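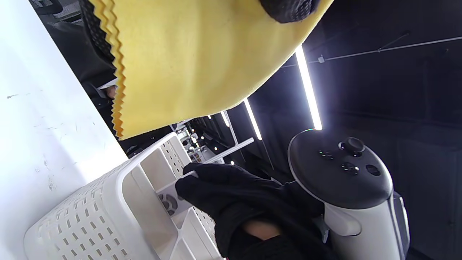 **Is the open day at the Berkeck cleaning-goods works worth the trip if you don't work in the trade?**

Mostly, provided you like cloths. I do, it seems, more than I had let on to my family.

## Getting in

Flonusano opens its Berkeck site to the public every September, and it's free if you put your name down first. I arrived at 2, which was when the second tour left, and was handed a visitor sticker and a pair of shoe covers that fit neither shoe. There were more than 49 of us. The woman at the gate had planned for fewer and split us into groups by pointing.

My group got Güven Akyol, who runs the cloth side and has the calm of a man who has explained microfiber at parties.

## The cutting room

Cloth arrives on rolls as wide as a garage door and leaves as squares. In between is a great deal of noise. We were shown two edges: the stitched hem, for people who boil everything, and the pinked one, a zigzag cut that slows down fraying and costs less to make. Güven prefers pinked. He says a hem holds crumbs. I went home and checked mine, and he has a point.

A man behind me asked why yellow. Güven said cleaning crews sort by color, so that the one for the sink never meets the one for the toilet, and yellow was whichever job the crew decided it was. The man wrote this down.

Each new batch of cloth gets washed over and over before it goes out to shops. The wall chart said 2000 cycles for the toughest line, which they sell to a hotel laundry in Grallholm. I have owned cars I expected less of.

## Caddies

I had signed up for the cloths but the caddies were better. A white plastic basket with small slots down the sides and dividers across the middle doesn't sound like much of an afternoon. Then someone hands you one and asks you to pack it, and you find out what sort of person you are.

I am the sort who puts the big cloth in last, folded badly, so that it hangs over the rim. A boy of maybe nine had his sorted by height. His mother looked embarrassed for me.

Things I picked up at the packing table:

- Perforated sides are for airing. A damp cloth in a solid bucket smells by the next morning.
- Fold the cloth over the divider, with the open edges facing you.
- Small loose parts go in the inner compartment. Every household has some, and they all end up in the cleaning basket sooner or later.
- White shows the dirt. Güven considers this a selling point. The sales side, he admitted, does not.

The new Işık range has a deeper basket and a handle that folds flat. I tried the handle 4 times and pinched myself once — a better rate than with the old one, I was told.

## The shop

Of course there's a shop. You can't leave except through it, past a bin of seconds with crooked edges at half price. I bought six cloths and a caddy with a slightly wonky divider.

Coffee was free and tasted of the urn. Parking is behind the loading dock, and the sign for it faces the wrong way, so go past the gate and look back over your shoulder.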